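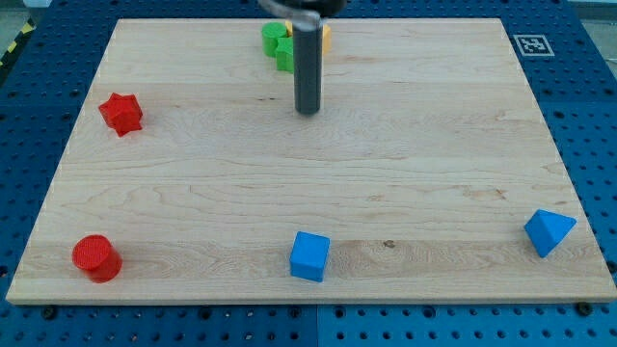 *Colored blocks on a pale wooden board, with the red star near the left edge and a red cylinder toward the front.*

Solid shapes have been a nursery staple for generations, and the manufacturing problem has changed very little. A block must stand up, survive a drop onto tile and match the other blocks in the box. The cylinder does all of this cheaply. The star does not.

Adi Sutanto has been cutting and finishing shape sets at Sovance, a small toy workshop, for 19 years. Most of the catalog is plain stock: cylinders, cubes, short prisms. Sutanto estimates the labor in a star at three times that of a cylinder, and the reject rate is higher.

"A cylinder has two edges," Sutanto says. "You break both of them on the sander and put it in the tray. A five-pointed star has 30 edges if you go all the way around, and five of them are inside corners where the sander won't reach."

The geometry bears this out. Each flat face of the star is bounded by ten edges, and ten more run through the thickness of the block. The inside corners collect paint. The points lose it. Sovance rounds its tips to a 2 mm radius, a figure reached after early samples came back from a day care center with the color worn off every point.

Thickness matters more than buyers expect. A thin star is a puzzle piece and will spend its life lying flat. A thick one is a building block, and it can be stood on edge with two points down. Sutanto makes the Loteck set, the workshop's current line, with stars 20 mm thick. Thinner ones tipped too easily on carpet.

Color is the other half of the job. Red and green are forgiving and cover in two coats. Yellow is thin and shows the primer wherever the coat runs light, so yellow pieces get an extra pass and are checked under a lamp from the side. Sutanto keeps a reference block for each color in a closed drawer and replaces it every November.

The playing surface gets less attention in the trade, although it decides how well a set stacks. A tall cylinder needs a flat base under it. Carpet and foam mats both give, and a column of three will lean. A wooden board set on a table solves this. Pale wood with a quiet grain also makes the colors easy to tell apart, and small knots do no harm if the surface has been sanded level.

Care is simple. Wipe painted blocks with a damp cloth and dry them at once. Do not soak them. Chipped points can be sanded with fine paper and touched up with the paint supplied in the Loteck box.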